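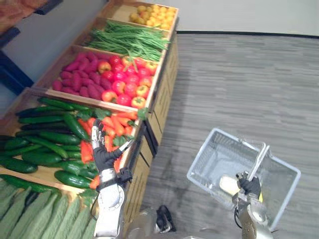

Tiered produce stand with carrots and cucumbers in the lower bin.

2 min read

Kelteo has completed a stepped wooden produce stand for the Kidau training store, project lead Endang Hutapea said in March. The bins tilt toward the shopper, and long items such as green beans are laid lengthwise. 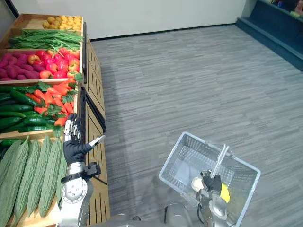
Stock is artificial, so the layout can stay up between sessions. Carrots share a tier with cucumbers, and bitter melons have a bin of their own. The order sheet covers 1481 pieces, including spares held in storage. 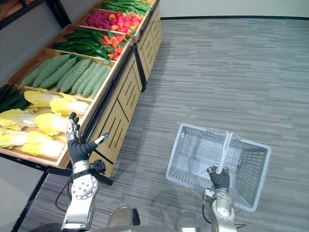

Fitter Gilang Mandagi said the slatted front panels lift off for access to the black metal supports. Removal takes two people and 8 minutes.
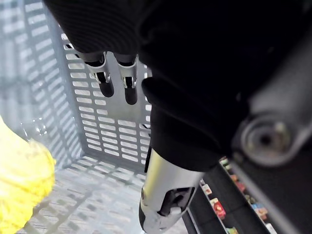 STORE EQUIPMENT

Light gray plastic baskets with slotted walls are used for picking. Kidau has ordered 40 from Siregar.

Contact the newsroom | © Fidoto Trade News | Back to top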